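Robots help to put the tables in order at Trastmont hall in Custholm

The demonstration hall of Trastmont in Custholm has had 2 humanoid robots on the staff plan since April. The company, which sells furniture and bags to shops, uses them for the handling work at the display tables. Until this spring that work was done only by hand, mostly in the evening after the buyers had gone home.

The hall has a floor area of 2000 square meters. On a normal day 400 articles are taken from their places by visitors, looked at and then left somewhere else. A bag is put down on a chair, or a packing card stays on a table where it does not belong. Every article must be back in its place before the doors open at nine o'clock the next morning.

The robots are supplied by the firm Jakidholm and run with a planning program called Mak. The program receives the list of articles from the stock office and divides it between people and machines. Heavy articles, lamps and everything with loose parts go to the people. Soft bags and flat packing material on the low tables go to the robots.

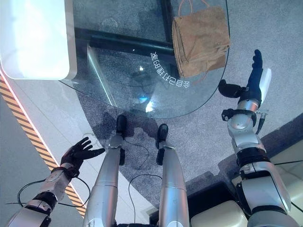 The division was different at the beginning. In the first weeks the robots received all light articles, also ceramic cups and picture frames, and the employees had to stop the work many times in one evening. The shift leader, Cúc Đào, asked the company to make the list shorter. She has worked in the hall for many years and was responsible for the evening shift before the change.

"The first list was written by persons who did not work in the evening," she said. "We sat down with them for one afternoon and went through the articles. A bag can fall down and it is still a bag. With a cup it is another matter."

Since then each article has a mark in the stock system that says who may handle it. The employees can change the mark themselves, without asking the office. According to Cúc Đào this was the most important point for her colleagues, more important than the question of how fast the machines are.

Speed is still a weak side. For a single bag a robot needs clearly more time than a person does, and glass tables are more difficult for it than tables with a painted top. Jakidholm explains this with the reflections of the ceiling lights and with the carpet, which can be seen through the glass. The supplier has promised a new version of the software, but it did not want to name a date for it.

For this reason the robots begin earlier than the people did. They start at four o'clock in the afternoon in the part of the hall that is already closed to visitors, and the employees take over the rest at six. The evening shift now ends one hour earlier than before. The hours are not lost for the employees. Trastmont has moved them to the morning, where help was missing at the reception desk and in the sample store.

Not everybody is happy with the new times. Some employees took the evening shift because they have small children or study during the day, and for them an hour in the morning is not the same as an hour in the evening. The company has agreed with 3 of them that they keep their old times until the end of the year. What will happen after that is still open.

The work itself has also changed. Before a robot may start, one person must walk through the area, check that the cables lie free and confirm on a tablet that no visitor is left there. The same person stays near the emergency stop during the whole run. This task is called "area duty" and it rotates every week, so that it does not always fall on the same colleague. A one-day course is needed for it. Trastmont pays for the course and counts it as working time.

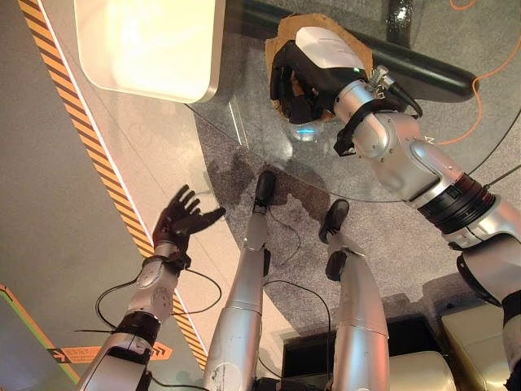
Handling of flat material: one hand of the robot rests against a piece of brown cardboard on a round glass table.

Area duty is paid a little better than the normal evening work. In spite of this, some employees did not want it at first. They found it tiring to watch a machine and to do nothing with their own hands. The company then allowed them to do light paperwork at a standing desk in the area, on the condition that the emergency stop can be reached with one step. Cúc Đào uses the time to prepare the labels for the next day.

"I was afraid that I would become a guard," she said. "Some evenings it feels a little like this. But my back is better, and when I come home I can still cook something."

The low tables were the reason why the hall was chosen for the project. They stand at knee height, and the employees had to bend down at each of them several times in one shift. Complaints about back pain were discussed at staff meetings long before robots were a topic. Higher tables were also considered. The sales department was against them, as the tables are part of the furniture line and must be shown in the way customers will use them at home.

Trastmont did not want to say what the robots cost. The contract with Jakidholm includes the maintenance, and a technician comes to the hall every Sunday, when it is closed. He checks the hands and the joints and reads out the error list. The employees can write their own remarks in a paper notebook at the entrance to the area, and he has to answer each remark in writing. Cúc Đào insisted on paper. In her opinion people write more openly when they do not have to log in first.

The remarks in the book are mostly of a practical kind. One colleague wants a louder signal before a robot moves its arms. Another asks that handles of bags should always point to the back wall, because the photos in the catalog show them this way. The signal has already been changed. The direction of the handles is more difficult, and at the moment a person still corrects it in the morning.

The company says that no jobs will be cut in the hall as a result of the project. This is written in an agreement with the staff, which is valid for the duration of the contract with the supplier. The next meeting about the list of articles is planned for the autumn. Trastmont would like to add folded blankets to it. The evening shift has asked for a test with them first, in the closed part of the hall and with one of its own members on area duty.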